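OK so I passed my candidacy exam this afternoon!! Grad school thread, because my group chat is asleep and I have feelings

The proposal was on copper catalysts for breaking down lignin (the tough stuff in wood). Two hours at the board. They let me get through maybe four slides before the first question

First question was from Telmo Montoya and it was "draw me the d orbitals." I have drawn those a hundred times. I drew one of them sideways

Then a long stretch on why my yield drops when I scale up from 50 mg. I said mixing. He said "are you sure it's mixing." I was not sure it was mixing

Best advice I got came from Iturra in the lab next door: if you don't know, say what you'd measure. Used it at least three times. It works on kinetics, it works on NMR, it would probably work on my landlord

Things I studied for weeks that never came up: Marcus theory, every single name reaction, the whole Surkard chapter on solvent effects

Things that did come up: how I dry my toluene. For ten minutes

Anyway they sent me out to the hallway, I read the same safety poster over and over, and then the door opened and everybody was smiling

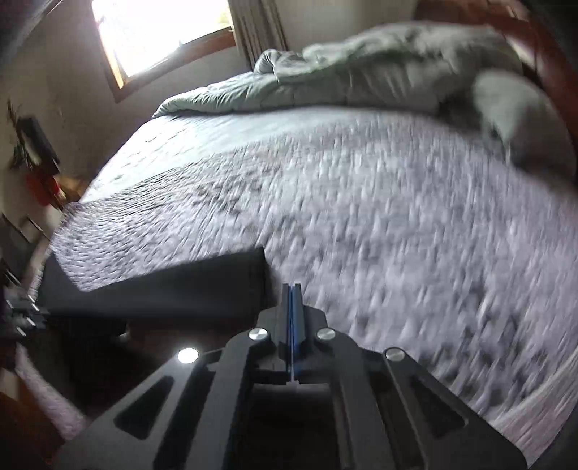

my plans through the weekend

Back to the glovebox Monday. The Flakell pump needs an oil change and I still owe my advisor 2 crystal structures

If yours is in February and you want my practice questions, message me. There are 111 of them and a few are even good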